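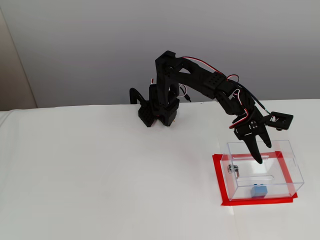
PART TWO: WHEN THINGS GO WRONG
Chapter 6
The Fault That Wasn't in the Log

The arm at Stisimton ran 1124 pick attempts before anyone asked why its success rate looked so good. Its software, a package called Vanedness, marked a grasp as good whenever the finger motor drew extra current. A block between the fingers will do that. So will the wall of a box, and the arm had been squeezing walls with great confidence.

Asmaa Berrada, who inherited the logs, threw out up to 500 entries and kept her opinion of the rest to herself – mostly. This chapter follows her repair, starting with the smallest job a gripper can be given: one block, one flat surface.

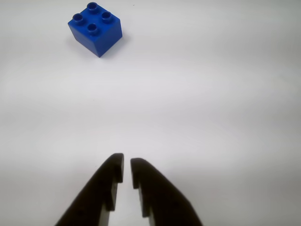

Why is a false success worse than a dropped block?
A dropped block gets noticed and fixed. A false success goes into the record as good data, and every later decision leans on it.

Section 6.1 begins with the current threshold, and with who picked it.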